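Workshop Talk > Home Builds > Arms and Grippers

Thread: Dish rack arm, February progress (or lack of it)

trurkidov_basement
Original poster

Picking this up again from the old thread, which got locked after the argument about belts. For anyone new: I have an arm on the kitchen counter and I'm trying to get it to handle dishes at a rack. My wife calls the project Grudex, after a cleaning product she says she remembers from childhood and I say she made up. The name stuck.

Where things stand. The arm is mounted, the wrist camera works, the two-finger gripper opens and closes when I ask it to, and most of the software is held together with a shell script I'm not going to show you. I've logged 3,328 pick attempts since I started keeping a log. Of those, 1,710 ended with the dish being where I wanted it. I'll let you do the division. I did it once and went to bed early.

The thing killing me is still speed. If I run it slow, the picks are decent and a cup takes so long that you could have washed, dried and resented it by hand. If I run it at a speed a person could stand to watch, the wrist camera gives me soup.

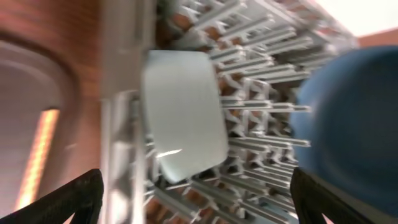 My tracker wants edges. At that speed the tines on the rack turn into two tines, and the tracker happily picks one of the two and reports high confidence. It has never once reported low confidence. I would like to have its life.

So, questions for the room:

Do I shorten the exposure and throw more light at it, or do I stop pretending I need to see while moving and just look before and after? And has anyone had luck with white dishes against white plastic? Everything I own that holds dishes or is a dish seems to be the color of milk.

smadi_nine

More light. It's always more light. I fought motion blur for a whole winter and what fixed it was a cheap work lamp clamped to a shelf. Drop the exposure until the picture looks too dark to you, then add light until it doesn't. You can thank me by not naming anything else.

Rainer Seidel

I disagree with smadi_nine, as is traditional.

More light on glossy dishes gets you glare, and the tracker will fall in love with the glare. I had a gripper follow a highlight across a saucer and right off the counter. The lamp worked perfectly.

Stop, look, move. Take a still from a fixed pose above the rack, plan the whole motion, run it without the camera, stop short of the dish, take another still, correct, close the fingers. Two looks per pick. You lose a little time at each stop and gain it back by being able to move fast in between, when you don't care what the camera sees.

smadi_nine

Two looks per pick is fine if nothing shifts. Dishes shift. You bump a bowl on the way in and your plan is now a work of historical fiction.

Rainer Seidel

Then don't bump the bowl.

smadi_nine

Oh good, we've solved robotics.

pegboard_hal

Lurker here, I build mostly CNC stuff so take this for what it costs. Could you do both? Stop and look for position, but keep some dumb signal running while you move, like motor current, so if it touches something early it quits. My router does this with a broken-bit check and it has saved me a spoilboard or two. Doesn't need to see a thing.

trurkidov_basement
Original poster

Hal, I have motor current! I log it faithfully and have never looked at it. It's the exercise bike of my project.

Rainer, I'm going to try your way first, mainly since it involves buying nothing. I've already been told the kitchen is bright enough "for people." The kitchen also has a lot of brown wood in it, which I used to like. The tracker has strong feelings about wood grain.

donduseck_dave

What are the fingers faced with? Can't help with vision but I've gone through a lot of finger pads. Bare printed plastic on a wet cup is a bar of soap. I ended up gluing on strips cut from a rubber jar opener. Lasted longer than the fancy silicone I ordered and it cost me one jar opener, plus a replacement jar opener when it was missed.

trurkidov_basement
Original poster

Textured pads, black. They grip plastic bowls fine. Real ceramic I haven't been brave about. All the test dishes are the kind that bounce, and I know they bounce.

kitchen_skeptic

Every time one of these threads comes up I ask the same thing and get yelled at, so let me have my turn. What is the arm for? There's a machine that washes dishes. It's a box, you shut the door, it has been around for ages. You've put in thousands of tries to do slightly better than a coin toss at moving a cup.

smadi_nine

And who unloads the box, skeptic?

kitchen_skeptic

My kids.

smadi_nine

How's their success rate?

kitchen_skeptic

I withdraw the question.

trurkidov_basement
Original poster

For the record I don't mind being asked. It's for nothing. It's a hobby. My neighbor has a boat, and as far as I can tell his boat is for sitting in the driveway. If the arm ever puts away a full load of dishes I'll be delighted, and then I'll have to find something else to do in the evenings, so there's a case for taking it slow.

Anyway, update. I've got the stop-and-look version going. The approach pose backs the wrist off and up, waits for the arm to quit wobbling, and grabs a still. I found out that "quit wobbling" needs longer than I'd guessed. My column mount flexes. I had it at a short wait and was getting smeared stills from an arm that looked parked to me.

I've also been shooting stills of the gray rack, to see whether light blue dishes give it an easier time of things.

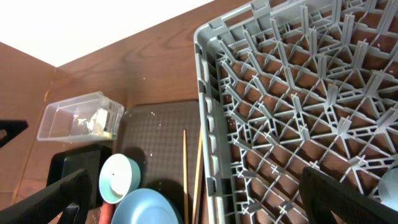 First impression: color helps a lot. The blue pieces separate out from the gray with a plain threshold, no cleverness required. I wrote a week's worth of clever for the white stuff and this beats it with a few lines. I'm choosing not to be bitter.

What it does not help with is the chopsticks. The planner has no idea they exist. Anything that thin drops out when I clean up the mask, so as far as the arm is concerned that bit of counter is open road.

Rainer Seidel

Good still. You can work with that.

Two things. Your cleanup step is too strong if it eats chopsticks. You're probably opening the mask with a kernel sized for bowls. Run a second pass with a small one and treat whatever survives as "keep out," even if you never figure out what it is. The arm doesn't need to know it's a chopstick. It needs to know not to go there.

The other thing, the plate near the bottom is only partly in view. If your pose can't fit the whole dish, fit the circle from the part of the rim you've got. A good stretch of arc is enough. I've done it with less.

smadi_nine

Agreeing with Rainer on the keep-out mask, and I'd like that noted somewhere.

Circle fit I'm less sure of. From that angle the rim is an ellipse, and an ellipse from a partial arc will give you a beautiful answer that's off by a thumb's width. I'd just back the camera up. Second pose, higher. You've got a whole arm to move it with.

Rainer Seidel

He knows the camera angle. He can flatten the picture to the counter plane first and then it's a circle.

smadi_nine

He knows the camera angle on a column that flexes.

Rainer Seidel

All right. Back the camera up.

donduseck_dave

Framing this one.

pegboard_hal

Seconding a stiffer column before anything else. What's it made of? If it's a single aluminum extrusion, a diagonal brace back to the base will do more for you than any amount of waiting. On my first router I spent a month tuning the acceleration and then put in one brace and threw all the tuning out.

trurkidov_basement
Original poster

It's a single extrusion. It is exactly what you think it is. I have brace stock in the basement and no excuse, except that the base sits on a counter that other people are under the impression is theirs, and a diagonal brace takes up the spot where the toaster goes. Negotiations are open.

I'll do the brace, then the higher pose, then the small-kernel mask, in that order, and I'll start the log over so the numbers mean something. Old log gets archived. All 3,328 of them, may they rest.

kitchen_skeptic

Genuine question this time. Why not hold the rack still? If you screwed it down and always put dishes in the same spots, you could skip most of the vision. That's how a factory would do it.

trurkidov_basement
Original poster

It's a fair point and I did start there. I had a printed corner jig and fixed positions and it ran nicely. Then somebody washed the rack and put it back turned around, jig and all, and the arm spent the afternoon placing cups with great precision where the rack used to be. After that I decided it should look.

smadi_nine

Did any of those count in the 1,710?

trurkidov_basement
Original poster

I said the dish ended up where I wanted it. I'm flexible about what I want.

Rainer Seidel

Log the motor current properly in the new run. Timestamp it on the same clock as the stills or you'll never line them up afterward. Ask me how I know.

donduseck_dave

How do you know?

Rainer Seidel

It was a figure of speech, Dave.

trurkidov_basement
Original poster

Same clock, got it. Brace is cut and I'm drilling tonight once the dishes are done. By hand, yes. I'll post the first batch from the new log when there's enough of it to argue about.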